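Subject: Re: [border-talks] Skuron and the Gamine crossing
From: Lino Bassi
To: border-talks list

Dario Galli wrote:

> I've read the Skuron statement twice and I still think people on this
> list are making too much of it. They have closed the freight lane at
> Gamine before and they opened it again when the fruit started to
> rot. The foreign minister has to sound tough before the budget vote.
> Tretport knows that and will sit it out. My view is that we should
> stop treating every speech as a step towards a fight. Neither side
> has the money for one, and both need the road.
>
> Does anyone seriously expect the Bianchini text to be torn up over
> parking for lorries?
>
> Dario

Dario, I agree with you on the budget vote and I agree that both sides need the road. I part company on whether this closure is like the earlier ones.

Last time the freight lane was shut by the customs service, under a notice that named a date for review. This time the order came from the interior ministry and it has no review date in it at all. That matters a good deal under the Bianchini text. A customs closure goes to the joint office at Gamine and the two deputies sort it out over the phone. An interior ministry closure counts as a security measure, and the joint office can't touch it. It has to go up to ministers, who at present aren't speaking to each other except through newspapers.

So even if Skuron only meant it as a gesture, they have picked a gesture which is harder to take back.
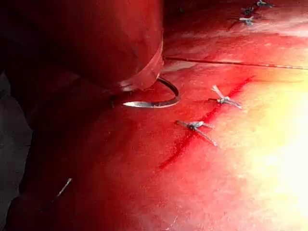 Curved needle and dark thread, close up.

On the Tretport side I would not count on them sitting it out either. The port took on 4,000 extra containers when the northern route closed in January, and most of those were meant to leave by road through Gamine. The yard is full. The hauliers' association there has asked the government to answer with a closure of its own on the rail bridge, and the transport minister said at the weekend that he would "look at every option". He may have meant nothing by it. But he has now said it in front of the hauliers and they'll hold him to it.

I went back over my notes from the talks that led to the Bianchini text, the old round and not the one that collapsed in the hotel. What struck me was how much of the paper deals with small things. There are 4 annexes, and the longest is on the inspection of refrigerated lorries. I remember the complaints at the time that this was a waste of diplomats. It did mean that for years a quarrel over a load of peaches stayed a quarrel over a load of peaches. Once the interior ministry steps in, all of that machinery is bypassed and there is only the main text to argue about.
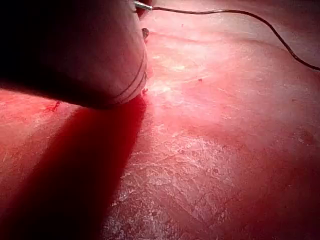 The main text is vague. It says each side shall keep the crossing open "in ordinary times" and leaves the two governments to agree on what ordinary times are. They have never agreed. Skuron takes the view that a dispute over the river boundary is enough to suspend the promise. Tretport takes the view that only a declared emergency will do. Both positions are on record and both have been repeated in the past fortnight, in stronger language than I can remember.

None of this makes me think there will be shooting. The garrison at Gamine is small and the officers on both banks know each other. My worry is a slower one, which is that each side adds a measure every week or so until the traders find another route and there is no longer anyone with a stake in getting the road open. It happened with the ferry. I don't think either capital decided to kill the ferry, and it has been gone long enough now that the landing stage on the Skuron side has been sold.

There is talk of a meeting at official level, 2 from each side, on neutral ground. I've heard this from the Tretport end only, so treat it with care. If it happens, the useful thing they could do is move the closure back under customs. That wouldn't need either minister to admit anything and it could be done with a one-page letter. The river boundary can wait. It has waited since before most of us were working on this.

I had a note off-list about procedure, and I'll answer it here in case others were wondering.

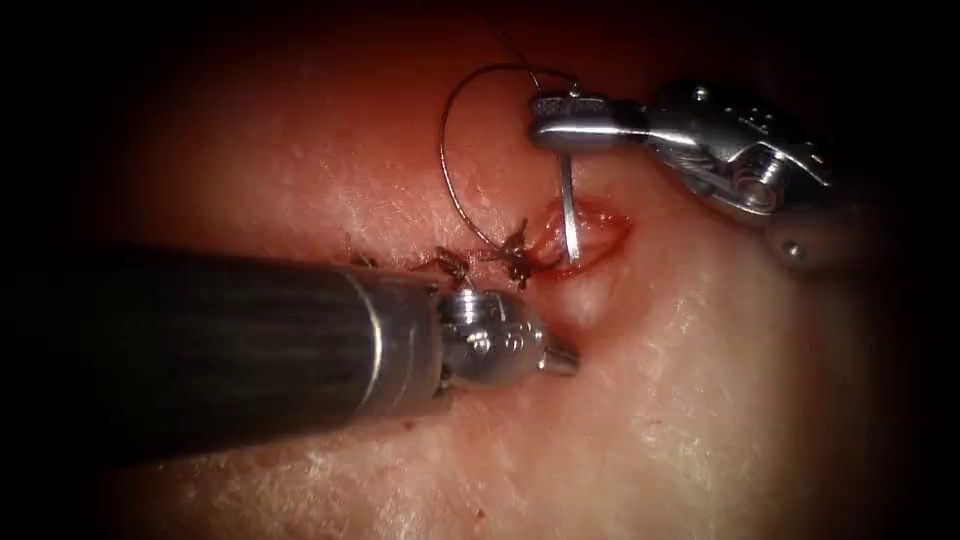
Can Tretport take the closure to arbitration on its own?

Only with Skuron's consent. The Bianchini text allows either side to ask for an arbitrator, but both have to sign the request before one is appointed, and Skuron turned down the last one without giving reasons.

If anyone has the wording of the interior ministry order in the original, I'd be glad to see it. The translation going round has "until further notice" in the first paragraph and "for the present" in the third, and I can't tell whether that difference is in the order itself or came in with the translator.

Dario, on your last point, no, I don't expect the text to be torn up. I expect it to be left in place and ignored, and I'd find that harder to mend. I'd also like to know where you got the line about the fruit. My recollection is that the lane reopened a few days before the harvest.

Lino

--
border-talks mailing list
To leave the list, send a blank message with "unsubscribe" in the subject line.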